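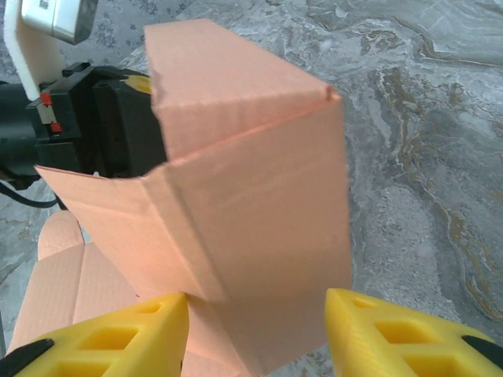

List home | Archive by thread | Archive by month | Subscribe | Help

To: Regional Packaging and Automation List
Subject: Re: Open day at the Sernport workshop: program and places

Dear members,

Thank you for the many replies to the first notice. The earlier message is quoted in part below, and the answers follow each section so that they can be read together.

> Galari will open its Sernport workshop to list members on
> Saturday. The main demonstration will be the box folding
> station, where two arms fold a flat cardboard blank into a
> mailer box. Doors open at 9:30 a.m. Could members please say
> in advance whether they wish to attend the morning or the
> afternoon session?

Both sessions will go ahead. Each group is limited to 30 visitors, and the morning group is now full. Members who asked for the morning and have not received a confirmation have been moved to the afternoon, which begins at 1:30 p.m. Please write to the list office if this does not suit you. We can hold a place until noon on the day before the visit.

The notice of the open day went to all 549 subscribers, and several members have asked whether guests are allowed. Each member may bring one guest. Guests must be signed in by name at the front desk, and they count toward the limit for the session.

> The blanks will be supplied by Melis and are the same stock
> used in their small mailer line. Visitors are welcome to
> handle the blanks before the demonstration starts.

Melis has delivered 141 blanks for the day. The stock is corrugated, in the salmon pink color, with a lid that is part of the same sheet. Members who work with plain brown board have asked whether the results will apply to them. The workshop staff expect the crease lines to matter more than the color, but they have not tested other board at this station and would prefer to make no promises. Anyone who wishes to bring a sample may leave it at the desk with a label showing the maker and the board weight. 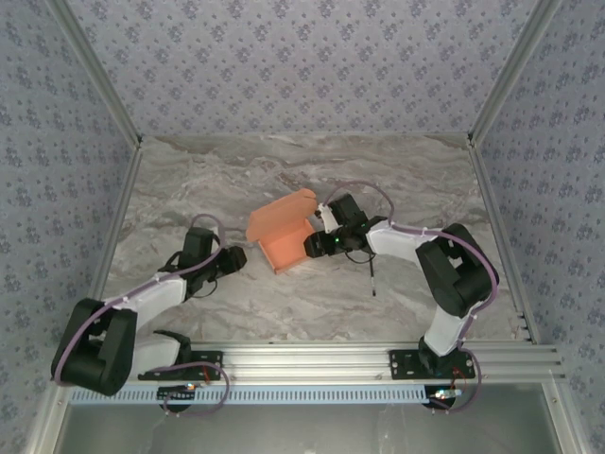
Both arms are mounted along the near side of the table, and the area between them is kept clear for the box. Visitors will stand behind the marked line on the floor. The staff will stop the arms between runs so that questions can be heard, and no one should reach over the rail at any time, including when the arms are still.

> Sidier will give a short talk on how the folding steps were
> recorded and will show a summary of the trial runs.

The talk will last 20 minutes and will be given once in each session, after the demonstration. It will draw on the log of 3,594 trial folds kept by Sidier during the past year. The log includes runs that were abandoned, and these will be discussed along with the others. Two members asked whether the full log can be shared. Sidier has agreed to provide the summary pages only, and they will be placed in the list archive after the visit.

One further question concerned the side flaps. A member wrote that in hand folding these tend to spring back before the front wall is closed, and asked how the station deals with this. The question has been passed on and will be answered during the talk. Other technical questions may be sent to the list before the visit, with "Sernport question" in the subject line.

> Parking is limited. Please share cars where possible.

Parking remains limited. The yard gate will be open from 9:00 a.m., and the street behind the building may be used at no charge. The entrance on that side has two steps. Members who need level access should use the yard entrance and ring the bell.

Coffee will be served before each session. Lunch will not be provided.

With regards,
The List Office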